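Pondton Fix-It Board > Desktops > Gutting a case: what comes out first?

imow_priya
Started 26 Jun 2020

I have 2 old office desktops open on the bench and the plan is one working machine plus a box of leftovers. My brother says the board comes out first. I say the power supply, mostly so that I'm not agreeing with him. Opinions?
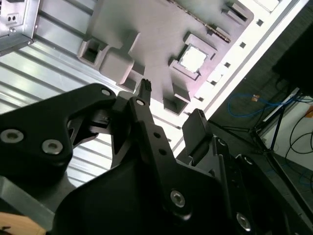 The board is what I keep going back to. I've had the side panel off since lunch and have mainly been admiring it. There's a bright white square sitting in the CPU socket, and I can't decide whether it's the processor or a cover somebody put there to protect it. Do I lift it now or leave it until the board is on the table?
Priya Mercado

Bralel
Leave it. If it's a cover, it's doing its job. If it's the chip, it's also doing its job. Get the power supply out first and you'll have room for your hands.

hailu11
Disagree. Board first, every time. I've done 100 of these at work and the supply only has to be unplugged, then it can sit there and sulk.

Bralel
100 of them and you still work around a big metal brick? Respect, I suppose.

hailu11
It's called wrist flexibility. You wouldn't know.

Francine Pelletier
Boys. Priya, my vote is the supply, but look at how it's held before you start heaving. I spent most of one October hunting for a screw that was under the latch. And what does the other machine look like?

imow_priya
Like this. Green board, DELL printed on it in case I forget.
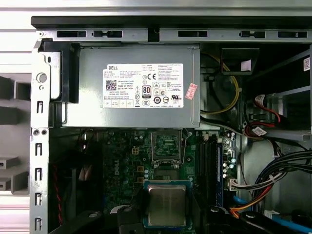 Power supply still in, CPU socket open and empty.

Francine Pelletier
Then shut that socket! Lever down, something over it, before you go anywhere near the supply. Those pins bend if you so much as sneeze at them, and straightening them is a hobby for people with better eyes than mine.

hailu11
OK, with that one I'd close the socket and then do the supply. Don't quote me.

Bralel
Quoted, printed, framed.

imow_priya
Socket first, then supply, then board. My brother has been informed and is taking it badly -- he wants to know who Francine is.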